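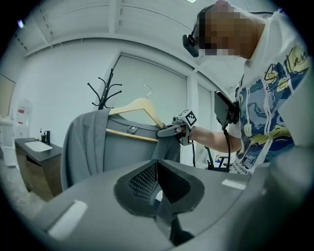 Learning to darn, one sock at a time
25/03/2018

I have mended eleven socks since February and I am completely hooked. My family are hiding their knitwear from me. If you'd told me at Christmas that I would spend a whole evening happily weaving a heel back together with the radio on, I'd have laughed, and then probably thrown away the socks.

It started with a blue pair my aunt Radoslava knitted for me when I moved north. Both heels went in the same week. I couldn't bin them (she'd have found out, she always does) so I put them in a drawer and felt guilty until my friend Perla Galindo mentioned that there was a mending evening above the Skimach, the café by the old tram stop. Bring something with a hole in it, she said, and a pound for the tea.

The evening is run by Jytte Kjærgaard, who learned from her grandmother and still uses her grandmother's darning mushroom. It's a lovely thing, dark and shiny from all those hands, with 1919 scratched into the stalk. She passed it round the table and we all had a hold. Then she gave us each a plain one and off we went.

How a darn works

A darn is just a tiny bit of weaving. You stretch the hole over the mushroom, not too tight, and run rows of small stitches up and down in the good wool on one side of it. When you get to the hole you carry the thread straight across and carry on stitching on the far side. Leave a small loop at the end of each row, as the wool will shrink a bit in the wash and it needs some slack. Once the hole is covered in threads like a little harp, you turn and go the other way, over one, under one, over one, under one. Next row you swap.

My first one was dreadful! I pulled everything far too tight and ended up with a hard lump like a dried pea, right where my heel goes. Jytte looked at it for a while and said it was very strong. I unpicked it at home and did it again, and then again on the Sunday, and the third go is still holding now.

Things I've picked up since

Start well outside the hole. The wool round the edge is thin even when it looks fine, and if you only fix the gap you'll have a new hole next to your darn in a fortnight. I go out by the width of my thumb.

Use a blunt needle with a big eye. A sharp one splits the threads and you get in a terrible muddle when you're trying to weave.

Daylight is best for dark socks. I did a navy one by lamplight and found in the morning that I'd sewn the heel to the toe. Perla has asked me to bring it along to show people.

Match the thickness before you worry about the colour. I use Undel sock wool for most things and split it into thinner strands for the fine ones. And then for colour, why match at all? I did a grey pair with bright orange heels and I get more pleased with them every time I take my shoes off. Nanna Hauksdóttir, who sits opposite me, only darns in yellow. Her whole family walk about with yellow patches on their elbows and I think it looks wonderful.

Beyond socks

Elbows are easier than heels, I've found, mostly as you don't have to walk on them. I did Dad's gardening jumper over two evenings with a bit of green left over from a hat. It took ages - the hole was the size of a saucer - but he wore it the very next day to dig over the bean bed, and came in with a fresh hole in the other sleeve.

Cotton is a different matter. I tried the same thing on a T-shirt and the thread sat on top like a plaster. Jytte says a small patch on the inside works much better, with lots of little running stitches to hold it flat, so that's what I'm going to try next. Moths are next on my list too. I opened the blanket box last week and had to sit down. There's a cream blanket in there with so many tiny holes that you could drain pasta with it, and I've decided that each one will get its own colour. It may take me until I retire.

If you want to have a go, you don't need much. A needle, some leftover wool and something round to stretch the sock over will do. I used an orange for the first fortnight, and a lightbulb works too (an old one, please, out of the lamp). The mending evenings are back on after Easter, and there's usually room if you come early. I'll be the one by the window with the blanket.

Aunt Radoslava's socks went to be inspected last weekend, by the way. She turned them inside out, pulled at both heels quite hard and asked who had taught me. Then she went upstairs and came back with four more pairs.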